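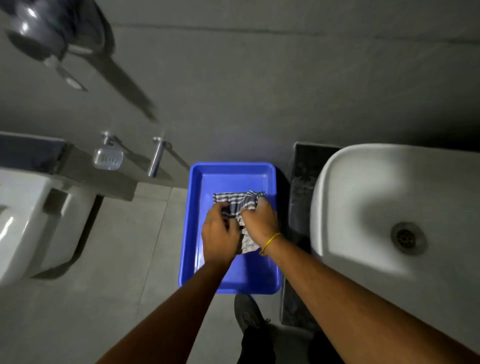
1/ Hand washing, a thread

Washing machine has been dead since Sunday so I am doing laundry in a blue tub on the bathroom floor like it's summer camp. Settle in, I have learned things and I need to tell someone

2/ First up is the striped one. Gray, white and dark blue, little print on the light part. It is the thing I own that I would be saddest to ruin, so obviously I started with it

3/ The machine is a Bronness, by the way. It got to the spin, made a noise like a spoon in a blender and locked the door with all my towels inside. They were in there for a day and a half. We don't need to talk about the smell

4/ The repair guy (Mr. Gilmartin, very nice, hums the whole time) says it's the pump and the part is $263. Then the visit on top. So $355 all in, for a machine I bought used for $200!!

5/ I told him I'd think about it. I am thinking about it with both arms in a tub

6/ OK so. Things I did wrong on day one, so you can skip them:

Way too much detergent. I used the same capful I put in the machine and I was rinsing until 11 at night. For a small tub you want maybe a teaspoon. A TEASPOON. I had suds up to my elbows and they would not leave

7/ Also day one: I put everything in together. Socks, a dish towel, two shirts, pillowcase. You can't move anything! You're just sort of poking a wet pile and hoping

8/ Now it's one thing at a time, two if they're small. Sounds slower, goes way faster

9/ And you don't need to fill the thing up. I keep the water low for the scrubbing part, soap the spot, bunch the cloth up in both hands and rub it against itself. Then dump it and use plenty of fresh water for the rinse

10/ Woo-jin asked why I don't just do it in the sink. Because it's a nice deep bowl but the counter gets soaked, the water runs off the edge and then I'm standing in it in my socks. Tub on the tile is so much better. If it slops over, it slops over, and I mop when I'm done

11/ (I no longer do this in socks. Shoes on. Learned that one the cold way)

12/ The counter is dark speckled granite, which I loved when we moved in, and it shows every single water mark. Every one. If anyone has a trick for that please put it in the replies, I've been wiping it with an old T-shirt and just moving the spots around

13/ Same question for the rusty brown ring around the sink drain. It's been bugging me and when you're down at floor level doing laundry you get a lot of time to look at your bathroom and have feelings about it

14/ Gunnel says baking soda and a toothbrush, leave it ten minutes. Fergal says a cut lemon. Fergal says a cut lemon for everything, including a sprained ankle, so I'm going with Gunnel

15/ Back to laundry. Collars and cuffs: bar soap. I had a fancy liquid one, Diserico, that comes in a bottle like a perfume, and it smells amazing and does nothing at all for a collar. Plain bar of soap, wet the cloth, rub it on, leave it while you make coffee

16/ Don't scrub hard over anything printed though. I turn it inside out or fold it so the print is out of the way and go gently there. I already have one shirt where half a palm tree is gone and that one's on me

17/ Rinsing! This is the boring part and I kept quitting early. If the water is cloudy, you're not finished. I do three rounds now. On the last one I put in a tiny splash of white vinegar, and no, the clothes don't smell like salad once they're dry, I checked, I walked around sniffing my own shoulder all morning

18/ Wringing is where I was really suffering. My wrists were DONE after one pair of jeans. Please don't do jeans. I took the jeans to my neighbor Nerys who has a working machine and a kind heart

19/ What works for everything else: squeeze it out, don't twist, then lay it flat on a dry towel, roll the towel up like a sleeping bag and kneel on it. I mean really kneel. So much water comes out, it's kind of thrilling

20/ You do then have a wet towel. I know. I don't have an answer for that, it goes over the shower rail and we all move on with our lives

21/ Drying rack is a Jondex, the folding kind, and one leg has been held on with tape since we moved. It lives in the hallway and everybody has to go past it sideways

22/ Shirts go on hangers while they're still damp. Smooth the front down with your hands, pull the seams straight, do up the top button. I haven't ironed one thing this week and I don't look any worse than usual

23/ Knits go flat. I hung a sweater by the shoulders and it now fits somebody with much longer arms than me

24/ Someone asked how long it takes. One shirt, start to finish, without the drying: about as long as one podcast ad break plus the bit where they catch up on their weekends. A pillowcase is quicker. A hoodie is a whole episode and you will regret it

25/ Someone else asked about my back. It's not great! I bend over the tub for a few minutes, then I get up and walk to the kitchen and back and complain. A low stool would help. I've been meaning to get one from McGrath down the street, they had little ones by the door last time

26/ Weirdly I don't hate it? I wash what I wore that day before dinner and there's never a pile. The hamper has been empty all week and I keep lifting the lid to look at it

27/ I also know my clothes a lot better now. Found a tiny hole under one arm, a button hanging on by one thread, and an ancient bus ticket that had been through the machine so many times it was basically felt

28/ Dark stuff though, watch out. First time I washed my black T-shirt by hand the water went like ink, and if the white pillowcase had still been in there I'd have a gray pillowcase. Darks last, always, and swish the tub out after

29/ Sheets are the problem. I can't do sheets. I tried one fitted sheet and it was like wrestling a wet ghost, there was water on the mirror, I don't even know how. Those are going to the laundromat

30/ Which brings us back to money. Laundromat for sheets and towels every other week, tub for the small stuff, and the Bronness just sits there being a very heavy shelf. Or I pay the $355. Or I put it toward a new one and stop buying used appliances from a man in a parking lot

31/ Woo-jin votes new machine. He has also not washed a single sock in this tub so his vote counts for half

32/ I'm giving it until October and then I'll decide. Cold water in a cold bathroom sounds a lot less charming than what I'm doing right now

33/ Stuff people are telling me in the replies, adding it here so it's together: soak sweaty gym things in cold water first, hot sets it. Use a clean sink plunger for the big items (I'm absolutely trying this). Put hand cream on afterward, your knuckles will thank you

34/ Yes to the hand cream. My fingers looked about 100 years old by Tuesday

35/ And to the person asking if you can do wool socks in with everything else, I do mine separately, cool water, hardly any soap, no rubbing, just press them up and down. They've kept their shape so far

36/ OK, three more shirts and the dish towel to go. If you know anything about granite or that drain ring I'm still reading replies - and if you have a spare pump for a Bronness, name your price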